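# About Rilleck Singers

Rilleck is a community choir for adults. We started as an evening class in Zomham, with one piano and many nervous people. Today we sing in four voices and give two programs each year, one in winter and one in May.

You do not need to pass an audition. Many of our members cannot read music when they come, and they learn the part by ear from our practice recordings. We ask only that you come regularly – a choir is difficult to build when the altos are different every week. 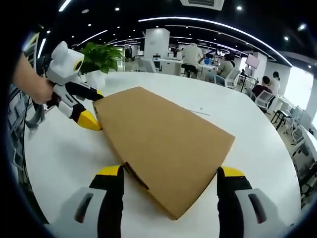
## What we sing

Our repertoire is wide: folk songs, some Renaissance pieces, film music and new works. The library has 259 titles, and members can borrow the scores for the whole season. Last year we sang the cycle "Clinda" for the first time, with a small string group from the Obi music school. It was hard work and we want to repeat it.

## Membership

The fee is $99 for one season and includes the scores and the recordings. Students pay half. Rehearsals begin at 7 p.m. in the old school hall, which has 300 seats and is also our concert place. Please come 15 minutes earlier the first time, so we can find your voice group and give you a folder.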